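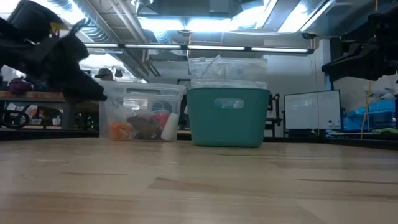 Station view at the bin pair, both arms above the table.

Ticket: Harnen planner, transparent film missing from collision map
Component: perception / depth fusion
Project: Bautista
Reported by: Jelturness integration
Status: open, workaround in place
Severity: 2

Summary

Clear film is dropped from the collision map before the planner sees it. The teal bin and the table come through correctly. The clear bin comes through as its rim plus whatever coloured items are inside it. A heap of clear bags standing above the teal bin comes through as nothing, and Harnen will plan a transfer straight across the top of it.

Expected

Any volume with film in it is marked occupied or unknown. Unknown should be treated as occupied for transfer moves.

Observed

The volume above the teal rim is marked free. The planner returns a path at normal clearance with no warning. The log shows the depth filter discarding the points as low confidence, after which the ray-clearing step uses the background returns to mark the same cells as seen and empty. The second part is the fault. Discarding the points alone would have left the cells unknown.

To reproduce

1. Load the Bautista cell profile with default filter settings.
2. Put clear bags in the teal bin so that they stand well above the rim.
3. Run a map refresh with both arms parked high.
4. Request a transfer from the clear bin to the open side of the table.
5. Compare the path with the raw depth, not with the fused map. The fused map will look clean.

Carried objects

The same fault affects the attached-object model. When a bag is held, the planner attaches a box fitted to the segmented mask. For a large bag hanging by its upper end the mask breaks up on the highlights, and the part of the film lying over the teal bin is usually labelled as bin. The fitted box is then too short. Lower corners of the bag can be close to the tabletop while the model reports ample clearance.

Replaying the logged masks gave a different box height on almost every update. Smoothing over 9 updates made it steadier but still too short, so smoothing has been taken out again. 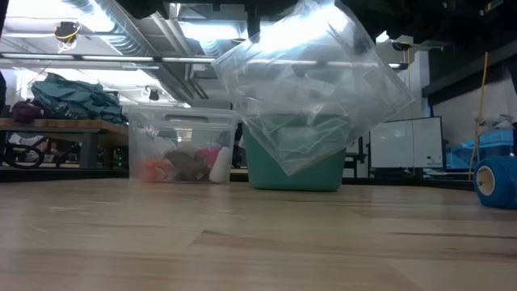
Things tried

Lowering the confidence threshold. Film points appear, along with a great deal of noise from the overhead lights reflecting off the tabletop. The planner then refuses most moves near the middle of the table. Reverted.

Disabling ray clearing over the whole cell. Works for film. Old arm positions stay in the map as ghosts until a manual reset. Not usable.

Disabling ray clearing inside a keep-out volume above each bin. Works. The volume is 200 mm high, measured from the rim, and is switched off only for the final approach.

Brilletti mask model in place of the stock one. Better on film draped over a rim, no better on film hanging free. Left installed, not set as default.

Workaround in force

Keep-out volumes on for both bins. Attached-object height fixed at 500 mm for anything classed as film, whatever the mask says. Transfers are slower and the planner sometimes gives up on the far side of the table. Accepted for now.
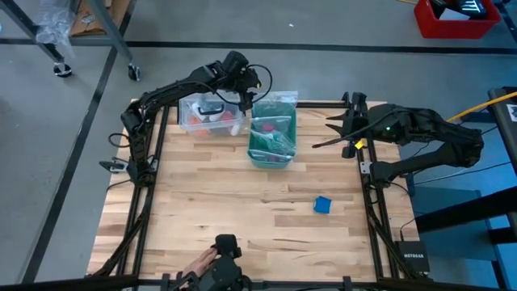

Overhead view of the cell, with film over the teal bin's rim and the blue cube on the open side of the table.

Notes on the cube

A small opaque cube is a poor test for this ticket. It segments well and plans well under every setting listed above, so a pass on the cube says nothing about film. Please do not close on cube results.

Outstanding

Patch ray clearing so that a cell with discarded points is left unknown. Branch exists, no tests yet.

Add a film case to the regression set, with and without a held bag.

Check whether the fixed height also needs to apply to width. A tilted bag reaches sideways as well as down, and the current box does not allow for it.

Update, May: patch builds against the current Harnen release. Map refresh time has not been measured with it. Leaving open.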